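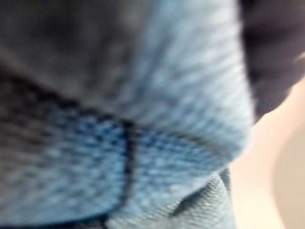
Figure 3. Light blue textured cloth, bunched, at very close range.

4.2 What people mean by "soft"

The word "soft" appeared in the written comments more often than any other adjective, and it did very little work once it got there. Of the 322 households that returned the laundry diary, 53 used it for the same item in both its best and its worst condition. One respondent in Wodstead described a bath towel as "soft, but getting less soft, still soft," which we coded three times and then argued over for most of an afternoon.

Part of the trouble is that cloth with a raised or looped surface invites judgment by eye before anyone touches it. A thick fabric that folds into rounded shapes looks soft, and respondents were happy to score it on looks alone. Alemneh and Bogale had warned us of this in their pilot work at Evora, where shoppers rated folded towels behind glass with every sign of confidence. We read their report, agreed with it, and then wrote a questionnaire that made the same mistake. The wording in Appendix B is the second version.

The revised form asked for two scores, one before handling and one after. The gap between them turned out to be the most useful number in the study. In Ambaye, where most homes dry their washing on a line, the second score fell below the first for nearly every towel in the diary. Line drying leaves the loops flat and stiff until they are rubbed or shaken, and several respondents said they preferred it that way. A towel, one of them wrote, "ought to put up some resistance." In Brustov, where tumble drying is the norm, the two scores stayed close together, and the comments were shorter and less interesting.

Fabric softener complicated matters, as it tends to. Households that used it gave higher scores after handling but also complained more often that their towels "just push the water around." Few of them connected the two. We had planned to ask about this directly, and the question did appear on the form, but it sat under a heading that read "Optional" and was treated accordingly.

Age of the towel mattered less than we expected. Respondents were asked to guess how long they had owned each item, and of the 898 towels entered, more than 20 were said to be older than the person filling in the diary. These were mostly guest towels. They scored very well before handling and were rarely handled, so for most of them the second box was left blank – a result we report without a significance test.

None of this means the word should be dropped. People know what they mean by it at home, with their own washing in their hands. It travels badly, though, and scores from one town should not be set beside scores from another unless the drying method is recorded with them. Section 4.3 takes up "fluffy," for which the agreement between members of the same household was lower still.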